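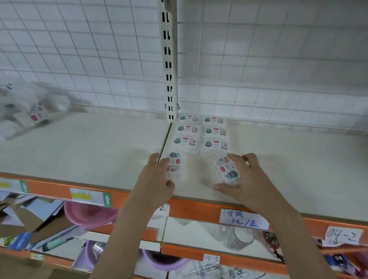
2022-04-18

Did the small packs today at the Gudanham store. I started with the shelf board next to the upright and laid the packs flat in columns, label up, so the little red logos all face the same way. They slide around when you put a new one down, so I kept going back to push the earlier ones straight. My back was sore by the first break.

Trornard wants the packs flat on this bay. In February we stood them on edge and they fell over every time a customer took one. I like flat better, though it uses up a lot of board. Nearly 400 pieces came in with the delivery and I doubt they will all fit out front. The rest can stay in the stockroom until I hear otherwise. 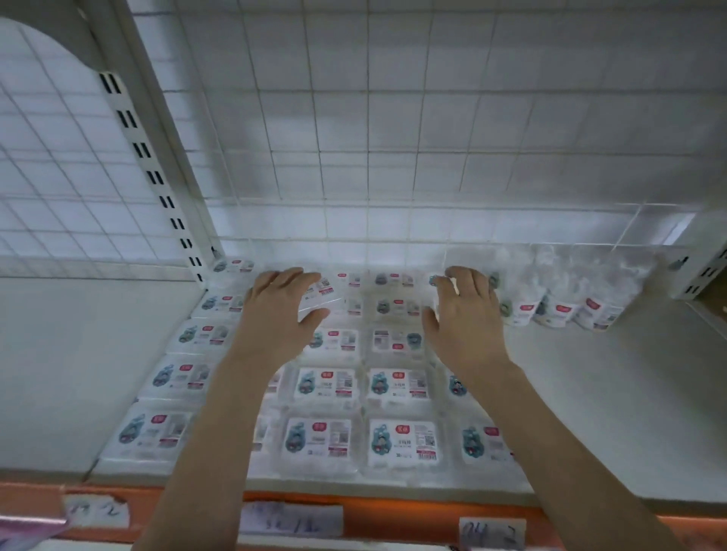
Pilance Shelf Team, Gudanham

Once the rows start to overlap it goes faster. You press on the ones behind and pull the front ones level with your fingertips. The blue-green cartoon on the cards was in my head all through lunch.

Had a cheese roll and tea. It rained on the walk to the bus and I got home after 4. Tomorrow is the Smits order, which I have not looked at yet. Need to buy hand cream and wash the other work shirt.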